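Coaching > Talks > Speaker notes

Print this page | E-mail this page

Throw-ins in your own half: speaker notes
Ilgın Çınar, Hesside
Given at the regional coaches' meeting, October 7, 2018

Opening

Thank the hosts. Say who I am: assistant coach at Hesside, mostly with the second team, before that five seasons with the girls' sides. Umut Kahraman did the video work and will take the technical questions at the end.

Start with the question to the room. Who has a drill for corners? Hands. Who has a drill for throw-ins near their own corner flag? Wait for hands. Don't rush this, the pause is useful.

The talk is only about throw-ins we take in our own half. Attacking throws and the long throw into the box are a different subject and there are people here who know more about them than I do.

Why we looked at it

Last season we conceded a run of goals that all started the same way. We had a throw near our own box, the other side won the ball, and we were out of shape because both center backs had gone wide to offer for it. The Mastel away game is the one to tell. We were one up, throw level with our penalty area, left back throws it down the line to a forward with a man on his back. He loses it, one pass inside, goal. A month later we did the same against Polat on the other side of the field.

After Polat we stopped blaming the forward. He had been asked to hold off a bigger player with his back to goal and the ball bouncing at his chest. Most players lose that ball most of the time.

What we recorded

Umut went back through the season and logged 802 throw-ins, ours and the opponents', all from the thrower's own half. For each one he noted:

– where it was taken
– the direction (down the line, square, or back)
– whether the thrower's side still had the ball when the next three touches had been made
– how long the thrower waited

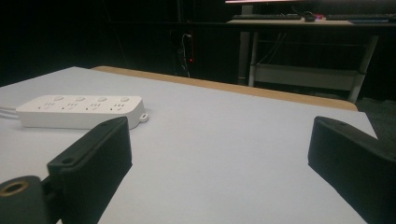
The three-touch rule was a choice. We tried it first with a time limit and it didn't work, because a ball can be in the air for most of that time and you end up arguing about who had it. Touches are easier to agree on. If the ball went straight out for another throw to us, we logged it as kept. Some of you will disagree with that and I would have too.

Say clearly that this is one club's log from one division. It may look different with younger players or on smaller fields. Our own field is narrow, so the thrower has bodies close to him nearly every time.

What we saw

Down the line was what we did most and kept least. Back to a center back or the keeper was what we did least and kept most. I expected that part. The waiting time surprised me more. When the thrower held the ball and looked for somebody, we lost it more often than when he threw quickly to a plain option, even if the plain option was not a very good one.

Explain it on the board. As the thrower waits, the other team shuffles across. Their far winger comes in, their striker stands next to our near center back, and every short option now has a marker. The line is the only thing left open because they want it there.

Brekuvix were the best side in the division at this defensively. Their whole block moves to the ball, and then one player drops off to pick up whatever gets headed on. If there is time, draw their shape. If the room is restless, skip it and go to the drill.

The drill

Eight players to start with, in the corner of the field from the touchline to the near edge of the box. Thrower, near center back, holding midfielder and one forward in one color. Four defenders against them. The keeper joins later.

Start: coach rolls a ball out over the touchline. Nearest player picks it up and throws. No walking back to let the full back do it. We had the idea that throw-ins belonged to the full backs and it cost us time on every single one.

First movement: the midfielder goes toward the thrower and then away, and the center back steps back toward his own goal line at the same moment. Thrower has two looks, midfielder first, center back second. If neither is there he goes line, early and high, and the team squeezes up behind it.

Point out that the thrower has to come back onto the field right after the throw. He is the free man. In the first weeks ours stood on the line and watched.

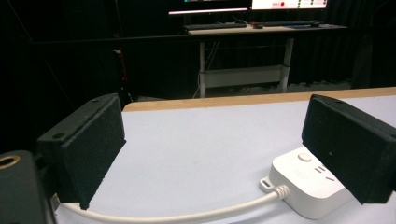
White power strip on a white tabletop

Scoring: a point for getting the ball out of the area on the ground to the far side, a point to the defenders for a shot or a cross. Play up to 100 seconds and then change roles. Longer than that and the quality drops, they start kicking it anywhere.

Add the keeper once they can do it without him. Remind them the keeper can't pick up a ball thrown straight to him by a teammate. Our under-15s did not know this. Two of our adults didn't either.

Common mistakes to mention

Foul throws. They go up when you ask players to be quick. We had the back foot coming off the ground a lot, so we spent ten minutes at the end of training on nothing else for a few weeks. Dull, but it went away.

Throwing at the knee. Throw to the feet or to the chest. A ball bouncing up at the knee takes two touches to settle and the marker is there by then.

Everybody coming short. One player moving well leaves room. Four players moving at once brings four markers in with them. The forward should stay away, even when he is bored, and he will be bored.

Shouting from the bench. I did this. The thrower looks at you and stops looking at the field.

What changed for us

Be careful here, no big claims. We go back and inside much more than we did. By May the players were taking the quick one without being told. We still lose the ball from throws, but the center backs are usually at home when it happens, and that was the original problem. We have not beaten Mastel yet, so don't let anybody ask about Mastel.

Umut is starting the same log for this season and would like other clubs to do it with him. The sheet is one page. A parent can fill it in from the touchline if they are shown once. Ask anyone interested to leave an e-mail address at the back of the room.

Questions

Likely ones: what to do on a wet ball (towel, and go shorter), what to do with a very high press (use the keeper, or go line and accept it), whether the best thrower should still take them all (in the attacking third yes, at the back no). Pass anything about software or cameras to Umut.

Contact | Copyright Hesside Coaching Section | Back to top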